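Writing a narrator who is wrong
Speaker notes, Dunlow Writers' Day, Tuesday afternoon session

Slide 1. Title

Say hello. Check they can hear me at the back. Forty minutes of talk, then questions. The handout has the two extracts on it, so they don't need to copy from the screen.

I write short crime fiction, mostly first person. This talk covers the one thing editors have sent my stories back for more than anything else: a narrator who gets things wrong, where the reader can't tell whether the mistake is the narrator's or mine.

Slide 2. What I mean by wrong

Not lying. A liar knows the truth and keeps it from us. I mean a narrator who looks at what is in front of them and draws the wrong conclusion, and believes it.

Examples from my own drawer: a woman who thinks her lodger is stealing from her, when her sister is. A night porter who thinks a guest has left. A boy who thinks his father is on holiday.

Ask for a show of hands: who has one of these on the go? Don't wait long.

Slide 3. The first extract

Read it out. Handout, side one. It's from "Joltus", the story I sold after 2 years of sending it round.

"The van was still outside number nine, so I knew he hadn't gone to work. I made a second cup and put it on the wall for him. It was there at teatime with a leaf in it."

Pause here. Three sentences. The narrator says "I knew". By the end of the third sentence the reader has a good reason to doubt it, and she hasn't noticed. She goes on making the tea for another four pages.

The first draft had a fourth sentence: "I should have realised then." I cut it. It belongs to an older version of her who is looking back, and I hadn't decided whether that person existed.

Slide 4. When is the narrator speaking?

This is the main point of the first half, go slowly.

If the narrator is telling the story years later, they already know how it ended. Every wrong guess is then being held back on purpose, and the reader is entitled to ask why. You can make that work, but you need an answer.

If the narrator is telling it as it happens, they don't know. The wrong guess is simply what they think. That is easier to believe and harder to sustain over a long piece.

Pick one before you start. I've changed my mind halfway through a draft and it cost me most of a winter. 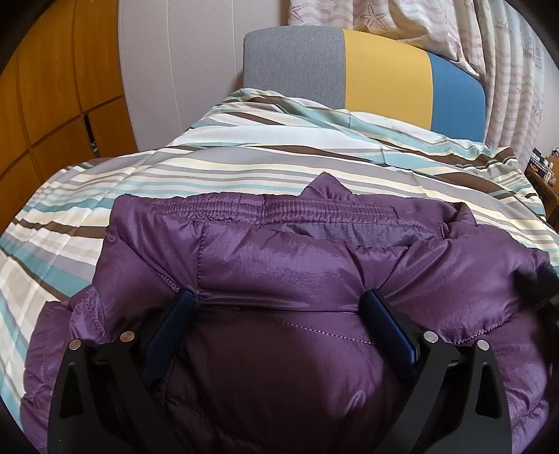
Slide 5. Give the reader the evidence

The reader needs to see the same things the narrator sees. The cup on the wall. The leaf. If you leave the evidence out and announce the truth on the last page, people feel cheated.

I put each clue in twice. Once where the narrator explains it away, and once where they don't mention what it means at all. In "Joltus" the van gets explained in the first paragraph. When it comes back, there is moss on the wing mirror and she talks about the weather.

The clue should be an ordinary thing for that person to notice. My narrator looks at vans and cups because she stands at her kitchen window. She wouldn't notice a phone bill.

Slide 6. The second extract

Handout, side two. Don't read all of it, just the opening and the bit after the line break. This is from "The Brito Room", the night porter story.

"Room twelve checked out early. The key was on the desk and the bed was made. People don't make hotel beds, but she was the sort who would."

Same job, different method. He spots the odd thing himself and then supplies a reason for it. The reader hears the reason and doesn't accept it. I like this one for a narrator who thinks he's good at judging people.

The whole story is 1640 words. The first draft was nearly twice that, and most of what went was him wondering. He wondered about the key, he wondered about the lift. Once he was certain, he got shorter and more interesting.

Slide 7. Common problems

Too stupid. If the reader is six pages ahead they stop caring. Give the narrator something they are right about, early on. The porter is right about the man in room four.

Wanting it too little. The wrong belief should be useful to them. She wants company. He wants a quiet shift.

Nudging. "Oddly", "strangely", "for some reason". Search your draft for these and take them out. I found 91 in a novel manuscript and kept none.

Other characters who know. Someone will usually tell the narrator the truth in dialogue. Let them. The narrator can mishear it or change the subject, or be offended.

Slide 8. Exercise (if time — skip if past twenty to four)

Five minutes. Write a narrator waiting for someone who isn't coming. They mustn't doubt it. Put one object in.

Take two or three read aloud, volunteers only. Ask the room what they think has really happened. If everyone gives the same answer in the same second, it's probably too plain. If there's no answer at all, it needs another clue.

Slide 9. Endings

Does the narrator find out? Both work. In "Joltus" she doesn't. In "The Brito Room" he does, and the story stops 483 words later, which an editor told me was too long. I've left it.

If they do find out, keep the moment small. He goes up and looks at the bed again.

Slide 10. Where to send things

Orkico takes first person crime up to three thousand words and opens again in February. Read the guidelines, they want the file in a plain font. Handout has the rest of the list.

Questions. Repeat each one for the back row. Collect spare handouts.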